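Home | Workshop | Kitchen | Furniture | Members' Reviews | Contact

Filed under: Furniture > Finishes and Care

Siltus Hard Wax Oil, matte, one year on

I bought the small can of Siltus last March for a dining table and two shelves. The table is a Kurek, the plain one with the pale top, and it came with almost nothing on it. A glass of water left a ring the first week. I had used Ekstead varnish on a desk before and didn't want that plastic feel again.

The can is 26 ounces. I put two thin coats on the table and one on each shelf and still have a third of it left. The instructions say to wait 5 hours between coats. I waited overnight. Use a lint-free cloth or a white pad and wipe off everything that hasn't soaked in after ten minutes. I left too much on one shelf and it stayed tacky for days.

Sand to 150 and stop. I went finer on the first shelf and the oil barely went in.
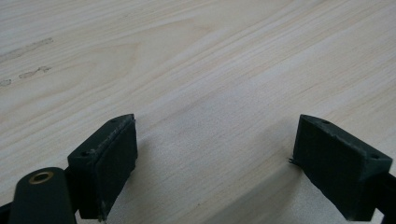
Sekberg Woodworking Club, Finishing Group

Color is the main thing people ask about. Clear oils turn pale softwood yellow, and this one does too, a little. If you want it to stay close to bare wood, Siltus sells a version with some white in it, number 791. I tried that on an offcut and liked it, but it hides the grain more than I wanted.

Water and coffee wipe off if you get to them the same day. Ink and anything greasy will mark it, and small dark spots show up badly on pale wood. A damp cloth with a drop of dish soap takes off most of them. For the rest, rub lightly with a gray pad and put a dab of oil on the spot. You can't do that with varnish without seeing the edge of the repair.

The smell is strong for two days. The lid is poor, and mine had a skin on it by summer.

I would buy it again for a table. For a floor I'd look at something harder.

Comments (3)

gluepot: Does it need a new coat every year?

Reply from the author: Mine hasn't so far. I'll do the end I sit at this fall.

benchdog2000: Same trouble with the lid. I pour what's left into a jar.

Previous review | Next review | Back to top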